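Rappel chez Brumico : « Le chiffre de départ était trop bas »
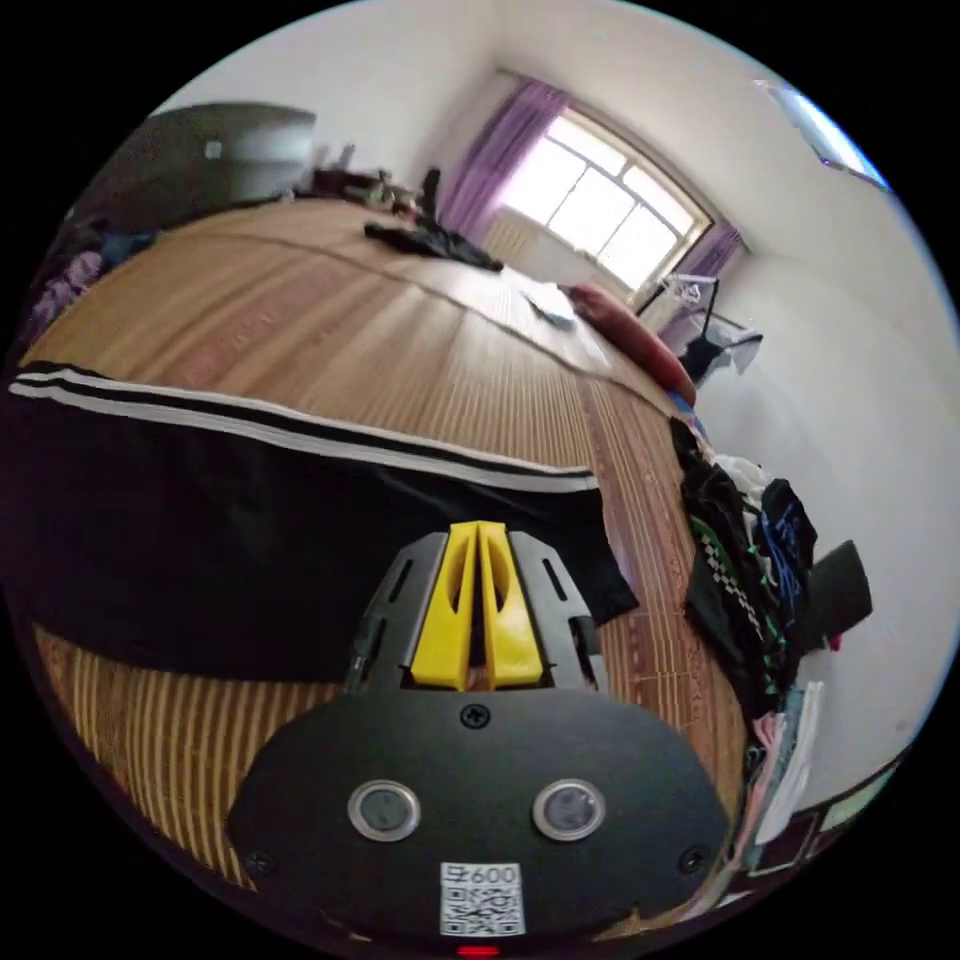 Quand Brumico a annoncé en octobre le rappel de sa citadine Wirkitik pour un défaut du capteur de pression de freinage, le constructeur parlait d'une seule série et de 509 véhicules. Deux semaines plus tard, la berline Brenden s'ajoutait à la liste et l'action perdait 30 % de sa valeur.

Mafalda Loureiro suit les équipementiers automobiles pour le cabinet Thân. Elle avait dégradé son avis sur le titre avant l'été, pour des raisons de trésorerie. « Je n'avais pas vu venir le capteur, dit-elle. Je regardais la dette et les stocks. Les provisions pour garantie me semblaient faibles, mais elles l'étaient aussi chez les concurrents. »

Selon elle, le marché a surtout réagi à la manière de communiquer. « Le premier communiqué disait que les autres modèles n'étaient pas concernés. Or la pièce est la même sur la Brenden, il suffisait de lire le catalogue des pièces détachées. Le chiffre de départ était trop bas et tout le monde s'est demandé quel serait le suivant. »

Le coût direct l'inquiète peu. Le remplacement se fait en atelier, en moins d'une heure, et le fournisseur devrait en payer une partie — la répartition est encore en discussion. « Ce sont les ventes de fin d'année qui comptent. Un concessionnaire qui immobilise des voitures neuves sur son parc ne passe pas de nouvelles commandes. »

Faut-il acheter à ce prix ? Elle reste prudente. « Il y a 2 choses que j'attends : le montant de la provision dans les comptes annuels et la position des banques sur le crédit renouvelable. Avant cela, je ne change pas mon avis. »

Quant aux propriétaires, elle leur conseille de vérifier leur numéro de série auprès du réseau, même sans courrier reçu. « Les fichiers d'adresses sont mauvais, surtout pour l'occasion. Une voiture revendue, le constructeur perd souvent sa trace. »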